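Stullow 香薰蜡系列:产品说明与选购

价格、规格和香型以各款下单页为准
页面更新:2018-12-06

先把话说在前头

卖香薰蜡的页面,十个有九个会告诉你,点上一块,整间屋子就像换了一个季节。我们卖这个东西有些年头了,对这种说法一直不太信。蜡就是蜡,香精就是香精,屋子多大、窗户关没关严、你鼻子今天通不通气,影响都比包装上那句文案大。所以这一页写得比较啰嗦,优点会写,毛病也会写。看完觉得不合适,不买也没关系。

Stullow 是 Butham 旗下的蜡块线,12月补货之后目前在售的有四个香型,都是掰块式,不带烛芯,需要配融蜡灯或者融蜡炉使用。Butham 自己也做杯装蜡烛,但那是另一条线,配方不一样,香型名字有重叠的,请不要以为味道也一样。有人拿杯装的味道来对照蜡块,然后写信说我们发错了货,我们核对过,没有发错,就是不一样。

规格

每盒净重104克
每盒可掰块数见盒底标示
蜡基:大豆蜡混合少量石蜡
是否含烛芯:否
适用器具:低温融蜡灯、电融蜡炉、茶蜡加热的陶瓷炉
保存:避光,盖紧,远离暖气

关于蜡基多说一句。厂家给的宣传单上写的是“植物大豆蜡”,字体很大,石蜡写在背面,字体很小。混一点石蜡没什么丢人的,留香和脱模都会好一些,但既然掺了,就应该写出来。介意石蜡的朋友,这个系列请跳过。

留香时间,厂家说法和我们的说法

厂家标的是每盒约30小时。这个数字怎么测的,我们问过,得到的答复是“在标准环境下”。标准环境是多大的房间、多高的温度、谁的鼻子,没有下文。我们自己在店里用下来的感觉是,头几次加热味道明显,后面越来越淡,到最后那几次,要走到炉子跟前才闻得到。你要是把“凑近能闻到”也算作留香,那厂家的数字可能说得过去。你要是指望推开门就闻到,请自己打个折。

另外,融蜡灯的功率影响很大。功率高的灯出味快,散得也快。功率低的灯慢吞吞的,小房间反而舒服。网上流传的一种说法是把蜡冻一晚上再融,留香会翻倍。我们试过,没有闻出区别,倒是冷冻过的蜡掰起来会崩得到处都是。

四个香型

一、南瓜与黑糖

卖得最多的一款,也是我们最犹豫要不要夸的一款。冷闻非常讨喜,南瓜派、肉桂、一点焦糖边。加热以后肉桂会冲到前面,南瓜退得很快,剩下的是甜。喜欢甜食香的人会很高兴,不喜欢的人二十分钟后就会去开窗。厨房里用效果一般,跟饭菜味混在一起说不清是什么。盒子上写“手工烘焙的温暖”,里面没有任何东西是烘焙出来的。

二、湿木头与雪松

名字起得不好听,味道倒是四款里最耐闻的。前段有点像刚削的铅笔,后段偏干,带一丝烟。不甜。书房、门厅都可以。缺点是冷闻几乎没有吸引力,隔着盒子闻一下很容易放回去。要是你只凭冷闻选蜡,这一款会被你错过。

三、薰衣草奶油

标签上写“助眠”。我们没有任何依据可以告诉你它助眠,厂家也没有给我们看过。薰衣草的部分偏药草,奶油的部分偏香草,两样东西各走各的,加热一会儿才合到一起。有人说闻着安稳,有人说像洗衣店。放卧室的话建议只掰半块,睡前关掉。放一整块关着门睡一晚,第二天头疼,不要怪薰衣草。

四、柑橘皮与海盐

最短命的一款。柑橘类的香本来就跑得快,这个谁家都一样,谁说自家柑橘蜡能留一整天,我们愿意听听他怎么解释。好处是干净,去油烟味比其他三款都利索。海盐的部分我们闻不太出来,可能有,可能没有。夏天用比冬天合适,所以12月买它的人请想清楚。

配套的融蜡灯:Temba 两档款

可以单买,也可以和蜡块一起下单,一起下单不打折,但运费只算一次。

Temba 这盏灯有两个档位,低档和高档,没有中间。说明书里把低档叫作“静谧模式”,意思就是不太热。日常用低档就够了。灯盘可以取下来清洗,边缘比较浅,蜡放多了会溢,一次不要超过一块半。

我们对它的不满有两点。电源线偏短,离插座稍微远一点就要接插线板。开关在线上,不在灯座上,黑灯瞎火的时候要顺着线摸。除此之外没什么大毛病,灯泡是通用规格,坏了自己去买就行,不必从我们这里买。
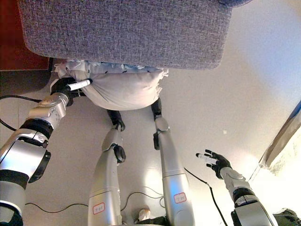
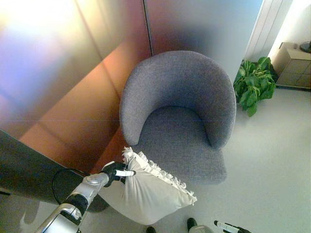
怎么用

1. 把盒盖完全打开,从底部往上推,沿刻痕掰下一块。室温太低时蜡会脆,先在屋里放一阵再掰。
2. 放进干燥的灯盘。灯盘里有水会溅。
3. 先开低档。等蜡全部化开再判断味道够不够,不要化到一半就加第二块。
4. 用完关灯,等蜡凝固。要换香型的话,再开灯微微加热底部,蜡块会整片滑出来,用纸巾包好扔掉。不要倒进下水道。
5. 小孩和猫狗够得到的地方不要放。融蜡时人不要离开屋子。

深色香型可能染色,主要是南瓜与黑糖这一款。洒在布面家具或者地毯上,先等它硬了,刮掉大块,剩下的垫着吸水纸用熨斗低温慢慢吸。浅色布料能不能完全吸干净,不敢保证。网上有人推荐用吹风机,我们的经验是越吹越大片。

常有人来信问的几件事

有没有“天然”的版本?没有。香精就是调出来的。我们也不清楚别家写的“天然香精”具体指什么,标准各说各话,建议你直接问卖家要成分表。

旧盒里的蜡表面有一层白霜,是不是坏了?大豆蜡出霜很常见,不影响用。要是闻起来有哈喇味,那才是放坏了,这种请联系我们。

能不能几款混着融?可以,但是请不要期待太高。湿木头配柑橘皮还不错。南瓜配薰衣草有人极力推荐,我们试了一次,不打算再试。

会不会出限量香型?Butham 每年都会说限量,去年的限量今年又上了一次。所以看到“最后一批”的字样,不必着急。

发货与退换

蜡块从 Jalemton 的仓库发出,融蜡灯也在同一处,一般一起装箱。12月单子多,会慢,下单页上显示的预计送达时间是物流公司给的,我们的态度是当作参考。赶着送人的话,请早点下单。

没有拆封的蜡块可以退。拆了封、掰过的不能退,哪怕只掰了一小角。味道不喜欢不算质量问题,这一条每次都有人不高兴,我们理解,但是掰过的蜡没有办法再卖给别人。运输途中碎了的,拍照发过来,碎成小块不影响融,您要是愿意留着自己用,我们退一部分钱;不愿意留就全退。

融蜡灯通电不亮,先换灯泡试一下。换了还不亮,整灯寄回,来回运费我们出。灯座磕出印子、灯盘有针眼大的釉点,厂家认为属于正常范围。我们觉得釉点可以接受,磕印不行,收到有磕印的请直接来换。

评价怎么看

页面底部的评价按时间排,不按星级排,也没有删过低分的。给评价送赠品的做法我们不做,所以数量比别家少。有几条满分评价只写了“还没用,先好评”,看的时候请跳过去。低分的那几条,一半在说物流,剩下的大多在说南瓜那款太甜。这两件事,上面都写过了。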